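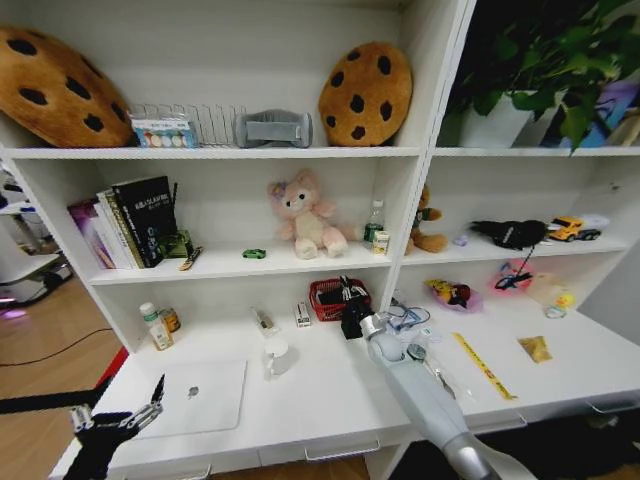

Kathleen Ní Chonaill

Feb 8, 2020

Filed under: Home & Work > Machines

7 min read

Print this | E-mail this

People keep asking me if a robot can clean a room yet. I've cleaned rooms for pay for most of my working life and I now schedule other people to do it, so I have a view. Thread.

Short answer: floors, yes. Dishes, yes, if you load them. Laundry, yes, up to the point where it comes out of the dryer. A desk like the one in the photo, no. I'll take these in order.

Floors first. We put a Bimlow vacuum in the front office in Flillcombe last April. It runs after closing. It does a decent job on flat floor and a bad job at the edge of the rug. I still send someone in with a real vacuum for the corners.

What the Bimlow can't do is get the floor ready. A cable across the floorboards is enough to stop ours. Somebody has to walk the room first and pick things up. On our job sheets that walk is listed as "pickup" and it's usually longer than the vacuuming.

I kept track for a while. 138 visits to occupied homes, all regular customers. I wrote down one thing for each: what took the most time. Pickup won by a wide margin. Kitchens came second. Floors were way down the list.

So when a company says its machine has "solved cleaning" I look to see if it means the floor. It usually means the floor.

Now the desk. A lot of you will say that's a kid's desk, just put it all in the basket. You could. I've seen new hires do exactly that and I've had the phone call from the customer afterward.

A red mesh basket already has something in it. Is it storage, or trash, or things on their way to another room? A person who knows the house knows. A person who doesn't asks, or leaves it alone. An arm with a gripper over it has to be told.

Then there's the question of what counts as put away. Two plush cookies on the top shelf, a pink bear sitting in the middle of the shelf below. I'd leave all of those. They look placed. The ruler lying at an angle on the desk I'd straighten or stand up somewhere. I can't give you a rule for that. I've tried to write one for training and it ran to 4 pages and still didn't cover it.

Clear plastic bags are the other thing. One lying flat on a desk might be garbage and might be the bag somebody saves for their beads. Also I'm told they are hard for cameras. I can believe it. They're hard for me in bad light.

Cords. I don't know anyone who likes doing cords. There's a tangle of blue cable near the gripper that looks like earphones. I'd need both hands and a fingernail for that. I'd like to see those black fingers try it, and I mean that as a plain request. If someone has video of a gripper undoing a cord with nothing edited out, send it.

Soft things are easier than I expected, from what I've read and seen. If you squeeze a teddy bear a little too hard it's still a teddy bear. A little cup is less forgiving. So is a closed laptop near the front edge of a desk, if you come in low with an elbow.

Which brings me to reach. Picking up the toy truck from a shelf is one problem. Picking it up with a plush toy and a teddy bear on the same shelf, without knocking them over, is a different problem. Customers notice the thing you knocked over. They don't notice the truck.

Same for plants. If the leaves hang over the front of the shelf, you dust around them with your other hand holding the leaves back. That's two hands doing different jobs. I teach it on the first day and people get it in a minute.

OK, shop floor, as promised to the people who asked last week.

Catríona Mac Carthaigh runs nights at the Caron parts warehouse. She's had robot arms on one packing line for a good while. I asked her the same question I get asked: can they do the work?

Her answer was that they do the part of the work that holds still. Same box, same spot, same part, facing the same way. They're good at it and they don't get sore shoulders. She would not give them back.

What they don't do is the returns table. Returns come in as whatever people sent, in whatever they sent it in. Parts loose in grocery bags. Parts taped to other parts. That table is all people and she has no plan to change it.

I asked what would have to change. She said, "Somebody would have to sort it before the robot sees it, and if I'm paying somebody to sort it, it's sorted."

That is my pickup problem in a warehouse. I hadn't thought of the two as the same job before she said it.

She did say the arms changed who does what. The people who used to pack that line now mostly feed it and clear jams. She lost no one over it. I asked if they liked it better. Some do. One asked to go back to hand packing and did.

Back to houses. A few of you brought up the Zirel, the laundry folding one. We had one on loan for 30 days in the back room where we do the rental linens.

What it did well: hand towels. Clip them in, they come out folded, they stack. Bath towels fine too, slower. What it did badly: fitted sheets, which it refused, and anything with a tie or a ribbon on it.

Time is where it lost me. A person has to clip in every piece, one at a time. My folders are done with a towel before you could clip it. For someone with bad hands who can still manage the clips, I could see a case. For us it went back.

I want to be fair here. It did not tear anything and it did not quit. The fold was neater than mine. It just needed a person standing next to it the whole time, and I was already paying for that person.

Window machines, since it'll come up: fine on big flat panes. I don't have many customers with big flat panes.

Where I think it goes next is a machine that does one small part of pickup, in one room, for a family that has set the room up for it. Bins with labels. One kind of object per bin. Toys off the floor into the toy bin, and leave the desk alone. I'd buy that for a couple of our day care accounts if the price was sane and it was quiet.

What I'd want to see before I believed in the desk: start with a stranger's desk, used every day. Let the machine ask the owner 3 questions, tops. Then let it work, and have the owner come back and say whether they can find everything. That's how I judge a new hire, and the new hire gets the same number of questions.

Most of the demos I've seen start with a table with a few things spread out on it, lots of space between them, nothing leaning on anything. Real shelves have books leaning at one end and bottles standing behind the bear. So I'm glad to see an arm pointed at one of those.

Somebody asked about price. I can't tell you what an arm costs. I can tell you a desk and shelves like that is a short job for one of my people, with dusting. Whatever the machine costs, that's what it's up against, in a town where I can still find people who want the hours.

That last part matters and it isn't the same everywhere. If I couldn't hire, I'd be a lot more patient with the Zirel.

Replying to a few here so I don't repeat myself.

To the person who said dishwashers are robots: sure, call it one. It's the best one in the house. It works very well and it still needs loading and unloading, and those are the parts kids get paid an allowance for.

To the person who said I'm just protecting my business: I have a vacuum that runs by itself and I'd take ten more things like it. Pickup is hard on backs. I'd hand it over tomorrow.

To the one who asked if the staff are worried: I asked them. The worry is mostly about gas and school pickup. One wanted to know if the Bimlow could be set to start later so it doesn't run over her feet while she mops. It can, and I changed it.

To everyone who sent the same clip of the arm folding a shirt: check whether it's sped up. The one I got most often has a clock on the wall behind it. Watch the clock.

Correction to an earlier post. I said the Bimlow does a bad job at the edge of the rug. The newer brush is better. It's the fringe it can't do. We tuck the fringe under now before we lock up.

I'm asking Catríona if I can come see the packing line on a night shift. If she says yes I'll post what I see, including the jams.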